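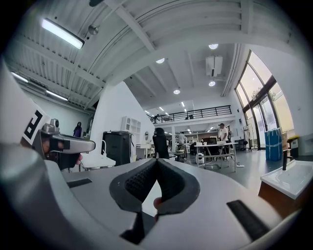
Posted by Stinton
Writer and weekend tinkerer

I have a thing for big rooms, and the hall at Kevberg might be my favorite so far! The ceiling is what gets me. It's corrugated and white, with white beams running across it and long strip lights hanging off it, and then somebody went and added round recessed lights as well. I love that mix. It shouldn't work and it does.

And there's a mezzanine! Black metal railing, right across the back of the room, with the lower floor carrying on underneath it to more lights and shelving. I could spend an entire afternoon up there leaning on the rail with a coffee (I have asked, and coffee is fine as long as the cup has a lid). I've been collecting notes on work halls for 14 months now and a railing like that goes straight to the top of the list.

My own place at Texier is a single room with 40 square feet of clear floor on a good day, so walking into all this space makes me a little giddy. You look up and there's still more room - ducting, the air conditioning unit, all of it left out where you can see it. I'm a big fan of that. I came home and started sketching how I'd paint my own ceiling white, beams and all, and then remembered I don't have beams.

Next on my list is the old Trira building, which I hear has bigger windows and a much worse parking lot. I'm bringing the good notebook and a sandwich. If you know of a hall with a mezzanine I should go and see, leave it in the comments, I read every one of them!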